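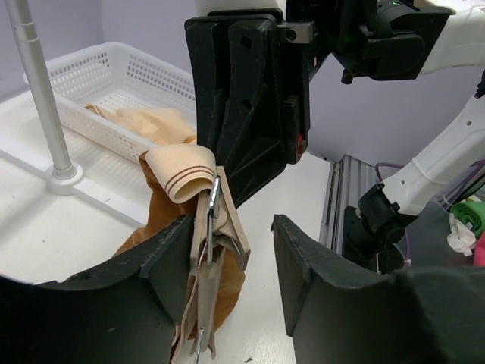
**Figure 3.** Wrist view during the clipping task. The waistband is folded over the top of the beige clip, and the second arm's gripper is reaching down towards the garment.

## 5.2 Dropped garments and the clip fault

We had expected, when we began this work, that the sheer fabric itself would be our greatest trial. Nylon clings and bunches and lets the light through, and we spent much of February worrying over it. In the end the fault that cost us the most time lay with the clip, and we should like to set it out in some detail, as other groups working on hanging and sorting may well run into the same thing.

Over 148 attempts at the full task, the garment was dropped 18 times. Funmilayo Abubakar went patiently through the logs of every one of these and found that 13 shared a pattern. The first arm closed on the clip a little too early, while the second was still pulling the waistband into place. The band then slid along the jaw, the clip turned in the fingers, and the controller (which we call Morker) went on reporting a good grasp, because the fingers had indeed closed on something. The remaining five drops were a mixed bag, and we have not found a single cause for them.

Figure 3 gives a fair idea of how little room there is to work in. The folded waistband, with its two thin brown stripes, curls over the clip like a loop, and the rest of the stocking material billows out behind and below. From the wrist, a good deal of what matters at the clip can be hidden by the fabric or by the fingers themselves. Our grasp check relied on finger width alone, and a turned clip and a straight one can give very nearly the same reading.

There was a safety side to this too, and we would be sorry to pass over it. On 3 of the attempts the second arm carried on pulling after the clip had turned, and the two grippers came together hard enough to trip the force limit. Both arms stopped as they should, and no one was near the table, but the limit had been set rather generously and we have since lowered it.

Xiuying Zhong suggested the change we now use. The first arm waits until the pull on the band has settled, closes, and then gives a very small tug before anything else is allowed to move. If the tug meets less resistance than it ought to, both arms open and back away along the paths they came in by. It makes each attempt slower, and we have grown rather fond of it all the same. We have yet to try it on heavier waistbands, where the tug may need to be set afresh.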